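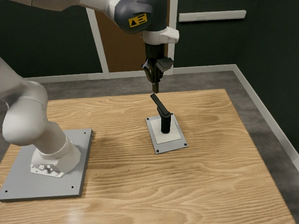

Minutes, Pindier planner working group, August
Posted by the Fulholm software desk

1. Planner and contact model
The group reviewed the move of the lever task from the old sampling planner to Mak. Of 2,930 simulated episodes run on the new build, 2,453 reached the goal angle. Most failures came in the last part of the approach, with the gripper pointing straight down over the black lever handle and only a small gap left below the fingertip. From that pose the planner treats the handle as a flat box, although it tilts upward, and the clearance check passes paths which the physics step then rejects. Agreed to replace the box with the convex pieces already held in Fornix.

2. Fixture pose
The base plate yaw is randomised at reset, but the perception node was still reading the default pose from the config file in three of the test suites. Patch merged. Suites to be rerun before any figures are quoted outside the group.

3. Control rate
A proposal to halve the controller rate during free motion was discussed. Not agreed. The saving is small and the switch at contact adds another state to test.

4. Tooling
Replay viewer drops the joint torque trace if a log holds more than 16 channels. Ticket open, low priority. Log format to stay as it is until the next Fornix release.

5. Actions
Planner: swap collision shape, rerun failed seeds.
Perception: remove default pose from config.
Tooling: document the channel limit.

Meeting closed 15:40.

Last updated: August

Related items
Minutes, Pindier planner working group, July
Mak: notes on seed handling
Fornix collision shape guide
Fulholm log format, current version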